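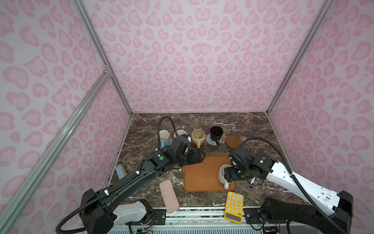 Home Tips Kitchen Workshop Paperwork Money Letters Search

Household tips: keeping a small share account in order at home

By Shufen Liao, Grerkside
30 April 2025

My husband and I own a few shares. It is not a big account and we are not traders. We buy perhaps a few times in a year and most of the time we only hold. Still, these few shares made more paper and more messages in our house than the electricity, the water and the school together. For a long time I kept everything in one kitchen drawer, under the place mats. Last June I needed a purchase price from an old contract note and it took me the whole evening to find it. After that evening I began to write down some rules for us, and this page has grown from them.

I do not give advice on which share to buy. I would not know. These tips are only for the work around it: the lists, the passwords, the alerts, the letters.

One folder for each holding

I tried first to sort by date, as a bank does. It did not work for me. When I have a question, it is always a question on one company, and then I had to look through all the months. Now each company has its own thin folder. In the front is a sheet with the purchases: date, number of shares, price paid, the fee. Behind it are the contract notes, the oldest at the back. Dividend slips go in the same folder, held with a clip.

If you sold everything in a company, do not throw away the folder. Write SOLD and the year on the tab and move it to a box. We keep our box on top of the wardrobe. How long you must keep such papers depends on where you live, so please ask your tax office and not your neighbor. My neighbor told me three different numbers in one summer.

The same folders in the computer

I made the folders on the computer with exactly the same names as the paper ones. Before, I had "Wirwood" on paper and "WW shares new" on the screen, and my husband could not find anything when I was away visiting my mother. When a statement comes by e-mail, I save it the same day and begin the file name with the year, then the month, then the day. So they stand in the right order by themselves.

Writing the purchase sheet

Use a pen for what is finished and a pencil for what is only planned. I learned this from Craig Crichton, who kept the books in the shop where I had my first job. A planned purchase in pencil can wait for a year and disturb nobody. When it is done I write over it in pen, with the real price from the contract note. The price on the screen at the moment when you press the button is often a little different from the price you get.

Put the fee in its own column. I had added it to the price in some lines and left it out in others, and later I could not tell which was which. I had to do 41 lines again.

Setting the alerts in a screener

We use a program with the name Cinidero. It goes through the list of all shares on the exchange in the evening and shows the ones that fit to a rule you wrote, and it can also send a message to the phone when a price goes over or under a line. There are many programs of this kind and they work much alike, so I hope the following is useful with yours too.

Start with two alerts for each share that you own, one above and one below. Put them far away from today's price. When I began, I put them very close, and my telephone made its noise during dinner, during the dentist, during the funeral of an uncle. After a week I did not look at the messages any more. An alert you do not look at is worse than having none, as you believe that you are watching.

Give the alert a name which says what you wanted to do. "Gunn low" tells me nothing after half a year. "Gunn low, read the last report again before doing anything" is long, but when it arrives I know what my job is.

Let the message go to e-mail if it can wait, and to the telephone only if it cannot. In our house almost all can wait.

Check in the settings which clock the program uses. Ours was one hour wrong after the clocks were changed in spring, and the closing message came before the market was closed.

Cleaning the list of rules

Rules for filtering collect like plastic boxes without lids. You make one to try something, then a copy of it with a small change, then a copy of the copy. I open the list every 30 days and delete each rule which I did not look at since the last time. If it is hard to delete, I copy the words of the rule in a notebook first. So far I have never typed one back in.

When you change a rule, write the date and the old number beside it. Suppose you had "volume above the average" and now you have "volume above twice the average". The list will be shorter from that evening, and in two months you will think that the market has become quiet.
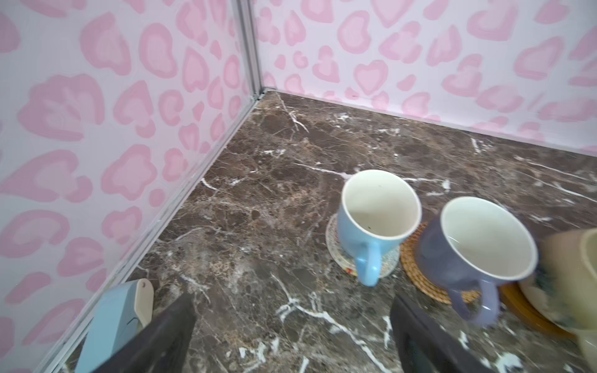 Must I leave the computer on all night so that the alerts can come?

It depends on where the program does its work. If you log in through a web page, the checking is normally done on the company's own machines and your computer can be off. If you have installed a program at home and it fetches the prices itself, the computer must be on and connected while the market is open. Look in the help pages for words like "server alerts" or "local alerts". You can also try it: set an alert very near to the present price, switch off the computer, and see if the message comes to your phone.

Passwords and the second step

Do not use for the broker the same password as for the screener. The screener only knows what you look at, but the broker has the money. I know many people write passwords on a paper, and I will not tell them they are bad people, but please do not keep this paper in the share folder. Ours are in a password program, and the one password which opens it is in a closed envelope with my husband's sister.

If the broker offers a second step with a code, take it. Print also the recovery codes and put them where you keep the passports. Jeanie Dow wrote to me after the first version of this page that she had changed her phone and was locked out of her account for 7 working days until a letter came by post. She had the recovery codes, but only as a photo on the old phone.

Never click on the link in a message that says your account is blocked. Close it, and open the broker's page in the way you always do. If there is really something blocked, you will see it there.

A quiet hour for orders

We do not place orders in the first minutes after the opening, and not after a glass of wine. These are rules of our house and yours may be different. What helped us most is that one person types and the other reads aloud: name of the company, buy or sell, how many, limit price. Once I wanted to sell and had the button on buy. My husband read it aloud and we both looked at each other.

If you live alone, write the order on a paper first and then compare. Read the number of shares from right to left, one digit after the other. An additional zero is easy to miss when you read in the normal direction.

Always look at the order list before you close the page. An order with a limit can stay open for many days, and it is easy to forget it and make a second one.

Dividends

Make a small table on one page with the months across the top and the companies down the side. When a dividend arrives, put a tick and the amount. An empty place where last year was a tick is worth a phone call or a look on the company's page. I found in this way a payment that had gone to a bank account we had closed. It took roughly two months to get it back and several letters, all of them polite.

Letters from the company

Annual reports are heavy. If the company allows it, ask for the electronic one. From the paper ones I keep only the pages with the figures and the letter of the chairman, and the rest goes to the paper bin. Voting papers have a last day, usually printed quite small. I write this day on the kitchen calendar at once, in green.

For the person who must find it when you cannot

Write one page with the name of the broker, the account number, the telephone of the broker and where the folders are. No passwords on it. Put it in the first folder and tell somebody. Calum Rankin from our street had to arrange the papers of his father without such a page, and he had to wait for the yearly statements to come through the door before he knew which companies to write to.

Look at the page again when you change the bank or the broker. Ours had still the old bank on it until this spring.

Next I want to write on how to compare two broker fee lists, which are never printed in the same order. If you have one with the small print still attached, I would be glad to see a copy.

Contact: write to Shufen, Grerkside Household Tips | Copyright 2025 | Back to top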